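Laboratory notebook, assay section
Thursday, October 28, 2021
Entry by: Brisa Escobedo
Lot 2837, ceramic substrate, mixed origin, received from Kardale

The lot was received sealed and the seal numbers agreed with the delivery note. The drums were opened under extraction and the material passed through the small mill at the usual setting. Fines from the dust collector were weighed separately and returned to the lot before blending, as agreed with the supplier in January.

Sampling was carried out by rotary divider. The primary sample was split into 6 portions: 2 for this laboratory, one for the supplier, one for the umpire and the remainder held in reserve. All portions were sealed in foil and signed for by N. Serrano.

Loss on drying was determined first. The duplicate results did not agree within the permitted limit. The balance was checked against the reference weights and found correct. The oven record shows that the door was opened during the second hour, and the determination is therefore to be repeated on fresh material from the same portion. The earlier figures are struck through on the worksheet and initialled. They are not to be used for settlement.
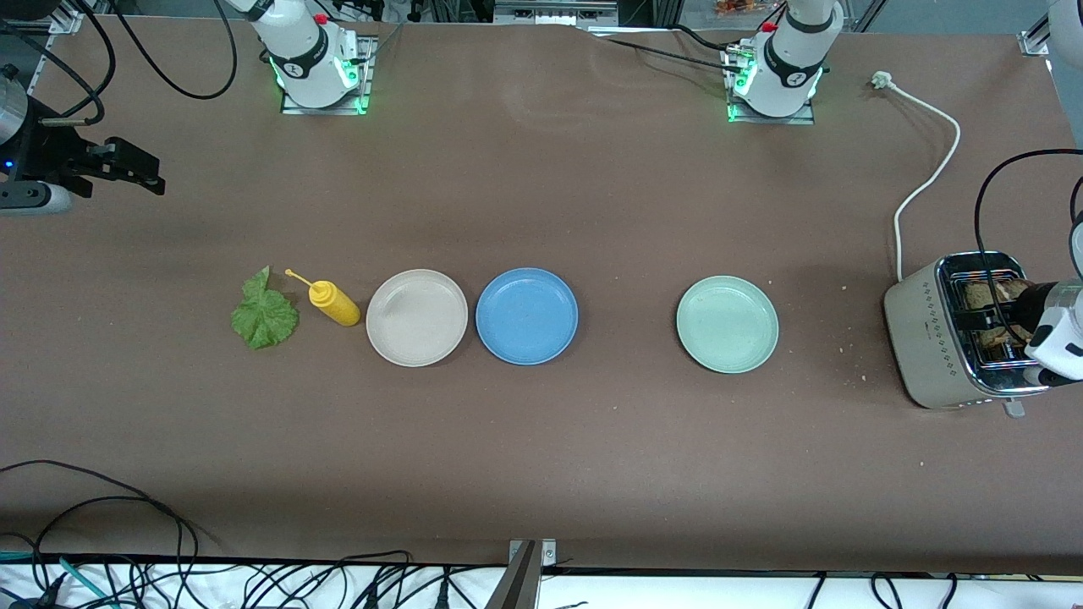

Zyanya Ponce asked whether the repeat should wait until the platinum and palladium results were in, as the supplier would in any case dispute a moisture figure issued on its own. It was agreed that the repeat will go ahead tomorrow morning and that no partial results will leave the laboratory.

Fusion of the first portion was completed after lunch. The slag poured cleanly, with the exception of crucible 11, where a small amount adhered to the wall. This was chipped out, ground and fused again with fresh flux. The buttons have been labelled and placed in the locked cabinet.

Outstanding:
Repeat loss on drying, both duplicates.
Order flux from Figueroa. The present tub will not last the week.
Send the umpire portion to Renia with a copy of the sampling sheet.
Ask X. Salinas for the blank values from the previous lot.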